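How to set up folding phone stands so your phones stay put

My friend Lakmal Bhuiyan has a drawer in his hallway where old phones go to live, and last March he asked me to help him get them out on a worktop where the family could use them. One for recipes, one for music, one for video calls with his mother, and a couple more he couldn't bear to part with. We spent a very happy afternoon at it (there was cake), and since then so many people have asked me how to do it properly that I thought I'd write the whole business down.

Start with the surface. Take everything off, wipe it over with a barely damp cloth and dry it with a clean tea towel. If yours is stone or has a marble pattern, bend down and look across it towards the window, as crumbs love to hide among the veins and you won't see them from above.
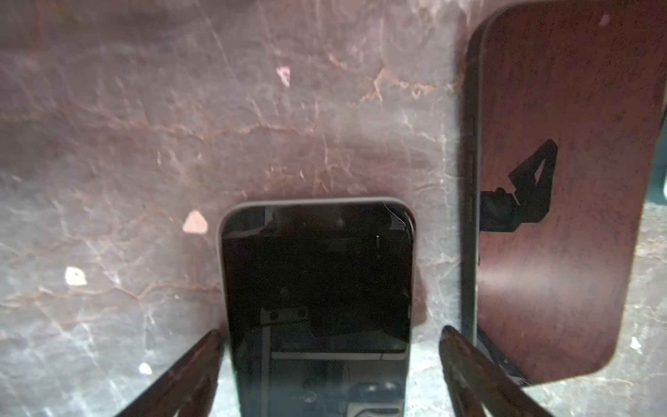
Next, go over each phone before it goes anywhere near a stand. Switch the screen off, because smears show up so much better on black glass, and wipe from top to bottom with a soft dry cloth. Run your eye along the corners for hairline cracks. A small one needn't stop you using the phone, but I'd put a screen protector over it and keep your thumb away from it in the meantime.

Now for the stands themselves. Folding ones come flat, and the hinge is often stiff when new. Hold the base down with one hand and lift the back panel with the other, slowly, until it feels firm. Set it down and give the top of the panel a gentle push with one finger. If it sinks, the hinge wants tightening, and on most stands that means a small screwdriver and a quarter turn — no more than that, or you'll be fighting it every morning.
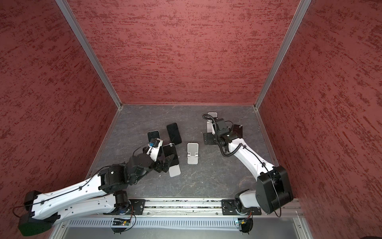
Place the stands before you add the phones. I like to put the ones at the back first and work forwards, leaving a hand's width between neighbours so that you can reach one without knocking over the next. Ludmila Hájek, who taught me most of what I know about tidy worktops, always puts the tallest phone to one side, where it won't hide the others, and I've never found a better rule.

Round-based stands are lovely for a phone you want upright, and the folding sort suit one you'd like to lean back and read from. Mix them as you please! 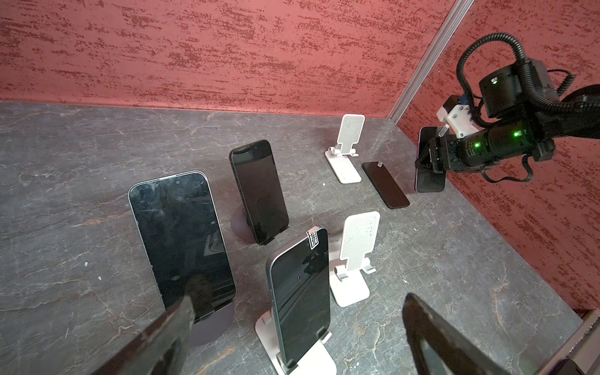

When you come to put a phone in, hold it by its sides and lower the bottom edge into the lip first, then let the back come to rest against the panel. Don't drop it in from above. If it's going to be charging, plug the cable in beforehand and check that it isn't lifting the phone off its lip.

Any phone without a stand can lie flat, face up, well back from the edge.
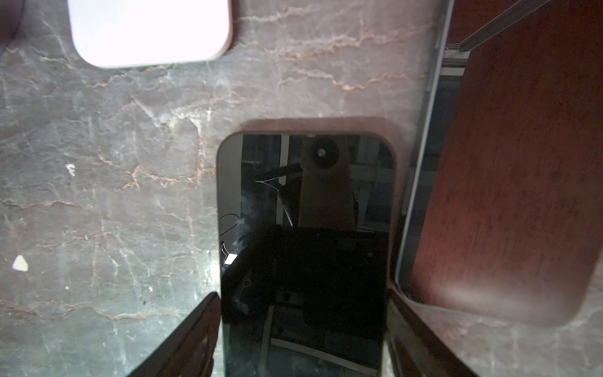 Can I lay a phone straight on a stone worktop?

It's fine for a short while, provided the stone is clean and dry. Grit is what does the scratching, so wipe the spot first and lift the phone when you want to move it, instead of sliding it along. For anything longer, a thin felt mat underneath is kinder to the back of the phone.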